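Häufige Fragen zu Rückgabe und Umtausch bei Mamico

Auf dieser Seite beantworten wir Fragen, die uns zu Rücksendungen von Computerzubehör am häufigsten gestellt werden. Stand: 21.6.25. Für Bestellungen von Geschäftskunden gelten die im Angebot vereinbarten Bedingungen.
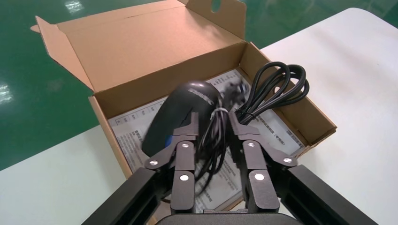
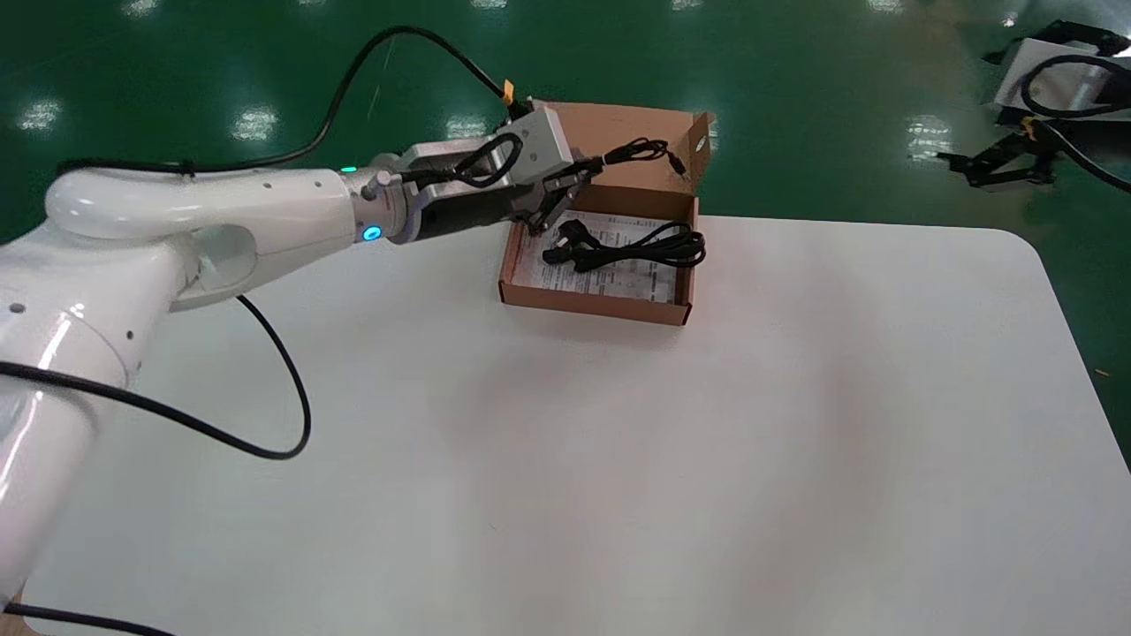
Wie verpacke ich einen Artikel für die Rücksendung?
Am einfachsten ist es, wenn Sie den Karton nehmen, in dem die Ware bei Ihnen angekommen ist. Entfernen Sie alte Versandetiketten oder überkleben Sie sie vollständig. Ein brauner Wellpappkarton mit Klappdeckel reicht für Mäuse und anderes Kleinzubehör aus. Das Kabel bitte bündeln, ein kleiner weißer Drahtbinder wie an der schwarzen Maus im ersten Bild genügt. Klebeband direkt auf dem Kabel hinterlässt Rückstände und sollte vermieden werden. Hohlräume füllen Sie mit Papier.

Wie lange kann ich einen Artikel zurückgeben?
Zusätzlich zum gesetzlichen Widerrufsrecht räumen wir eine freiwillige Rückgabefrist von 60 Tagen ab Erhalt der Ware ein. Maßgeblich ist der Tag, an dem Sie das Paket beim Versanddienst abgeben. Bei Teillieferungen beginnt die Frist mit der letzten Lieferung.

Muss ich die Rücksendung anmelden?
Ja. Die Anmeldung erfolgt im Kundenkonto unter »Meine Bestellungen«. Wer als Gast bestellt hat, benötigt die Bestellnummer und die Postleitzahl der Lieferadresse. Nach der Anmeldung erhalten Sie ein Etikett als PDF. Pakete ohne Anmeldung nehmen wir an, die Bearbeitung dauert dann aber länger.

Was kostet die Rücksendung?
Innerhalb Deutschlands ist sie kostenlos, wenn Sie unser Etikett verwenden. Aus dem Ausland tragen Sie das Porto selbst, außer bei Falschlieferungen und Mängeln. Unfrei versandte Pakete werden nicht angenommen.

An welche Adresse geht das Paket?
Alle Rücksendungen gehen an unser Lager in Tretivville, Halle 7. Die Anschrift steht auf dem Etikett. Eine persönliche Abgabe ist dort nicht möglich. Bitte senden Sie nichts an die Büroadresse im Impressum.

Muss die Originalverpackung dabei sein?
Nein, sie ist keine Voraussetzung für die Rückgabe. Wenn Sie sie noch haben, legen Sie sie bitte bei. Das Gleiche gilt für Anleitungen, Adapter und Funkempfänger. Fehlt ein Funkempfänger, melden wir uns vor der Erstattung bei Ihnen. Bitte schauen Sie auch im USB-Anschluss Ihres Rechners nach, dort bleibt er am häufigsten stecken.

Darf ich die Ware ausprobieren?
Ja. Sie dürfen eine Tastatur anschließen und darauf schreiben oder ein Headset aufsetzen. Bei deutlichen Gebrauchsspuren können wir einen Wertersatz abziehen. Die Höhe teilen wir Ihnen vorher schriftlich mit.

Wann bekomme ich mein Geld zurück?
Spätestens 14 Tage nach Eingang Ihres Widerrufs, wobei wir mit der Zahlung warten dürfen, bis die Ware oder ein Versandnachweis bei uns vorliegt. Die Erstattung erfolgt über die Zahlungsart der Bestellung. Gutscheinbeträge werden wieder als Gutschein gutgeschrieben.

Kann ich gegen ein anderes Modell tauschen?
Ein direkter Tausch ist nur innerhalb derselben Produktreihe möglich, zum Beispiel bei der Tastatur Rosent von deutschem auf Schweizer Layout. In allen anderen Fällen geben Sie den Artikel zurück und bestellen neu.

Was gilt bei einem Defekt?
Bitte wählen Sie bei der Anmeldung den Grund »Defekt« und beschreiben Sie den Fehler kurz. »Geht nicht« hilft der Werkstatt wenig. Reparaturen übernimmt für uns die Firma Kneževič.

Wer hilft mir weiter?
Ansprechpartnerin für Rücksendungen ist Eleni Shehu. Sie erreichen sie über das Kontaktformular, Betreff »Retoure«. Geben Sie immer die Bestellnummer an.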